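Talk notes, Fri 4 November. Slot is 16 minutes, questions after.

**Opening**

Say hello, say the subject: clearing a desk that gets used every day. Mention that Stollia asked for this one again after the February session on cupboards.

**Cups first**

Start with cups. On most desks they take up the most room and they are the easiest thing to decide on. Paper ones go in one pile, plastic in another. Stand them up as you go so you can see what you have. Stack by size, sleeves off.
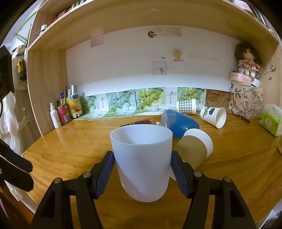 Then bottles, tubes and pens. Pens want one holder and no more. Test them on scrap paper and throw out the dry ones. Spray bottles go at the side, never behind anything tall.

**The back of the desk**

Posters and card propped along the wall are fine if you like looking at them. Ask the room who has something propped up that they meant to hang. Wait for hands.

**Soft things and bags**

Tote bags: empty them out before deciding. A doll or a nice tin can stay on show. Tissues stay within reach.

**Numbers slide**

Ralura sent out 3,000 leaflets and had 1,111 forms back. Read the two figures, move on, don't do percentages.

**Close**

Handout is on the table by the door, 32 copies. Remind them to share if short.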